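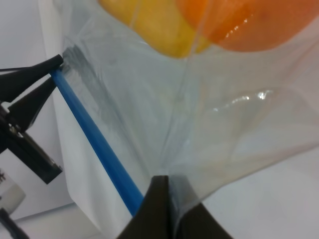

Why does the listing for our 50-foot ketch show up in search with no price and no engine hours?

The price and hours are stored in the broker record, and the listing was published before that record finished syncing. Open the record, press Save once, and republish. Both fields fill in within a minute or two.

Ticket 692
Product: Ekar listing manager
Opened by: Bremico Yacht Brokerage, Dernden office
Status: Resolved

Wednesday, 8:40 a.m.
Great news first: republishing the ketch worked on the first try! Price is there, hours are there, and the seller is thrilled. But now that we're looking closely, 7 of our other sailboats have the same gap, and two of them show the draft in meters when everything else is in feet. We'd love to get all of these fixed before the boat show in September.

Steps tried so far

1. Saved and republished the first three boats one by one. Price came back on all three. Draft still in meters on the old cutter (she's a beauty, and she deserves a proper listing).

2. Cleared the browser cache and checked the listing from the front desk computer. Same result, so it isn't our screen.

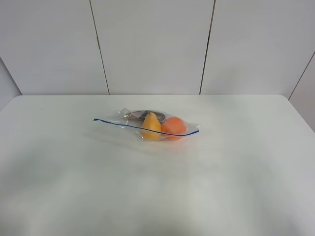
3. Opened the unit settings under Office Profile. Ours said feet. The Ndung'u import, where the cutter and the little sloop came from, was set to "keep original," and I think we've found it!

Reply from support, 11:15 a.m.
You did, and thank you for such a clear set of notes! Imported boats hold on to the units from the original file until someone changes the import profile. Please switch it to "use office units," then run Refresh on that import only. A full refresh goes through all 600 records in your account and would tie up the queue for most of the day.
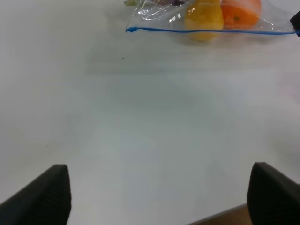
After the refresh

Ran it over lunch and wow, that was quick. Cutter and sloop both read in feet now, and the last four boats picked up their prices after a save and republish. I also spotted that the cutter's beam had been typed into the air draft box, which was our own typo from way back, so I fixed that too.

One small request while you have us open: could the publish button show a warning when the price is blank? It would have saved us a phone call from a very excited seller.

Support, 2:05 p.m.
Love that idea, and it's been passed to the Ekar product team. Closing this one as resolved. Reply here if any of the boats slip back to meters.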